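I Watched All of Zallbridge So You Can Skip the Last Season

Saturday, January 2, 2021
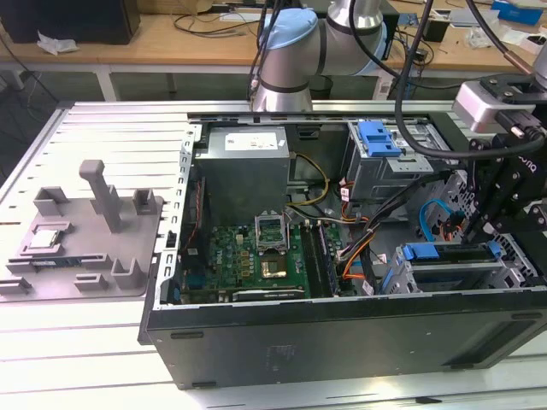 Everyone I know told me Zallbridge was the best thing on TV, and I held out for a long time because everyone I know also told me that about a baking show. Then the holidays came, I had nothing to do, and I watched all 4 seasons in eleven days. The first one is very good. I'll give it that. Roswitha Rothe plays the older sister like a woman who has been tired since high school, and I believed every word of it. But by the third season the writers had stopped building a story and started pulling pieces out. A show can look like that computer lying on its side with the panel off, power wires looped all over and an empty socket in the middle of the board where the processor should go. Plenty of parts, and the one that does the thinking is missing.

My main complaint is the romance. We are supposed to want Kusuma and the doctor together, and I never did, not even in the rain episode that people cry over. Ehab Bouzid is nice to look at. He is also asked to stare out of a window in what felt like every other episode, and I started to wonder if he was reading his lines off the glass.

I posted a milder version of this on the fan board and got 70 replies, most of them from people who wanted me to rewatch it "with an open heart." Anjani Pillai, who runs a recap blog I usually agree with, says the finale was planned from the pilot. Maybe. I went back to the pilot and found a single line about the boathouse that could mean something, if you squint. That isn't a plan — that's a boathouse.

There's talk of a reunion special in March. I've heard that kind of talk before, about Kinum, and we are all still waiting. If it does happen I'd like more of Roswitha Rothe and a lot less window. I'll probably watch it the night it comes out and complain the next morning.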